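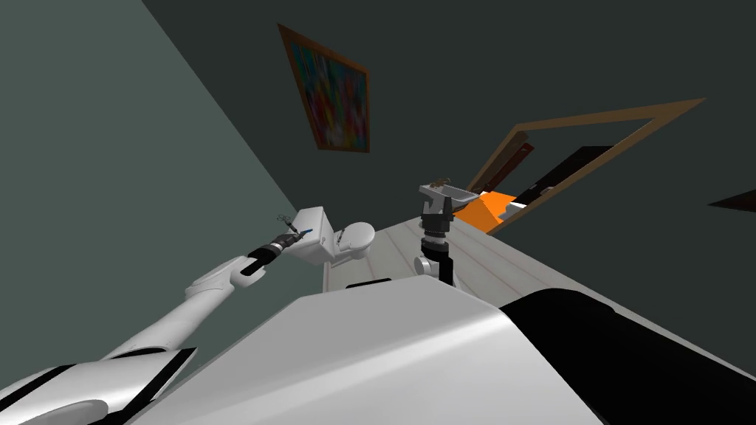

Hanne Juntunen resets the simulated bathroom at Vimado every Tuesday, and has views on toilets. "The cistern is easy," she says. "It's a box." The left gripper gets new pads in the model file after 2,000 runs – "they don't wear, but my patience does" – and the wrist offsets are checked by hand. Run 3,919 put an elbow through the wall. She fixed one joint limit and went to lunch.

Print this article | E-mail to a colleague

Related
Grażyna Witkowska on grease
Isah: 26 faults, one cable

Contact | © Biteo | Back to top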